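Dredport gets April release date and a longer demo

15/09/2019

Michiels has set an April release for Dredport, the harbor-town adventure game it has been working on since the studio finished Plilska. The date came at the end of a short video posted to the studio's site, along with a new demo that replaces the one released over the summer.

Dredport will come out on PC first. Console versions are planned, but the studio did not give dates for them and said it would not take orders for those versions until they are further along.

The new demo covers the first two chapters and takes almost 80 minutes to play through. The old one stopped at the ferry gate, just after the player gets the lamp. This one continues into the lower docks and lets players visit the customs house, the ropewalk and part of the old tram line. Saves from the demo will not carry over to the full game.

Players take the role of a harbor clerk who has to work out why ships listed in the port's books never arrive. Most of the game is spent talking to people, checking records and getting around a town where the tide opens and closes certain streets. There is no combat. The studio says the finished game has 54 speaking characters, all of them voiced, and five endings.

The video also cleared up a question that has followed the game since its first trailer. The broken radio message heard over the title screen led to long forum threads, with some players slowing it down and others turning the tones into letters. One popular reading had it as the closing line of Plilska, played backward. Michiels says the message is a tide table read aloud, and that the numbers in it can be used in the third chapter – though players who miss it will be able to find the same table on a wall in the harbor office.

The two games do share a setting. Dredport takes place in the same country as Plilska, some years earlier, and a few place names will be familiar. The studio said players do not need to know the older game to follow the story.

Dredport runs on Toneo, the engine Michiels built for Plilska and has since rewritten in large part. The main change is in how the town is loaded. In Plilska, walking between districts brought up a loading screen. In Dredport the whole town stays in memory, so players can cross it without a break. That has pushed up the memory requirement, and the studio has advised players with older desktops to try the demo before buying.

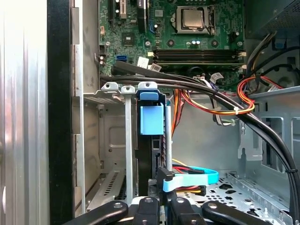

Memory slots on a desktop motherboard, with the processor socket nearby.

Early players of the new demo have reported stutter in the lower docks when the water level changes. Michiels says it is aware of the problem and expects to have a patch out within the next few weeks. Until then, it suggests turning water reflections down to medium, which fixes the issue on most of the machines it has tested. A second bug, which leaves the customs house door locked if the player reloads during the conversation with the night guard, has already been fixed. Anyone who downloaded the demo on the first day should update and start that chapter again.

Text and menus will be available in English, French, Dutch, German and Polish at release. Voices will be in English only. Subtitles can be resized, and there is an option to slow down the tide so that streets stay open longer – a request that came up often after the first demo.

The studio has not announced a price. Plilska will be on sale at 80 percent off through the end of the month, and owners of that game will get the Dredport soundtrack free when the new game comes out. The demo can be downloaded now from the Michiels site.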